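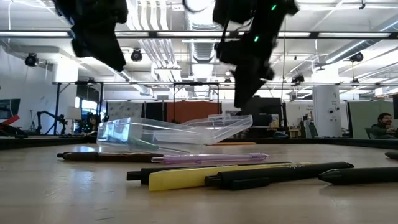 1/ Pens, a clear box, and a success rate I don't quite believe

Search posts, people, topics
Search

Yolotzin Montes and I have been rerunning the pen-packing test from the Urkex write-up. Pens on a table, open plastic box, two gripper fingers. The claim is that training on 2,220 demos beats training on 1,777 by a wide margin.

2/ Fine, more data helps. But the extra demos were all recorded in August, after they changed how the pens get laid out. So is it the number of demos or the new layouts? The write-up never separates the two.

3/ Look at what the policy has to deal with. Dark pens lying close together, one partly behind a yellow one. And a see-through box, so the office shows through the walls. I'd want failures split by pen and by box angle. We get one average.

4/ The average comes from 21 trials per policy. Change a few outcomes and the gap shrinks a lot - and a human decided what counted as "in the box."

5/ Angus Drummond at Pisurbridge says I'm being picky and the trend is obvious. Maybe. He also liked the Trujillo result, and we never got that one to repeat.

6/ Our plan: same demo count for both policies, old layouts against new, 7 starting layouts fixed ahead of time, scored by someone who doesn't know which policy is running. I'll post the numbers whichever way they go.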